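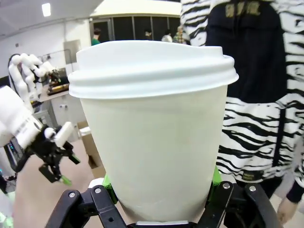
A large white cup with its lid on.

Enance Community Café and Reading Room
Progress report to the Herrero Fund, June 3, 2026

Dear Lærke,

Thank you so much for your patience while we pulled this together, and for your very kind note after the spring visit. It has been a busy stretch, and I hope you'll forgive me if I ramble a little.

The reading room has settled into itself beautifully. We have welcomed 122 people to the conversation afternoons so far, and 74 of them have come back more than once, which pleased us more than the larger figure did. Several are now helping newer arrivals with forms and letters from the school, quite without being asked.

Spending is on track. Of your grant, £1870 has gone on shelving, lamps and the second-hand armchairs (the green one is already fought over), and £1317 on books and large-print editions. The heating repair came in dearer than the quote, I'm afraid, and we have met the difference from café takings.

Two things have slipped. The Fivach Road leaflet drop was put off twice for rain, and the evening sessions still have no one to lock up afterwards — I had hoped to have better news on that by now. We would like to move the evenings to September, if you are content with the change, and leave the rest of the plan as it stands.

The full accounts are with our bookkeeper and will follow separately. Do come by again whenever you are passing, and stay for lunch this time!

With warm wishes,
Sze-wing Shek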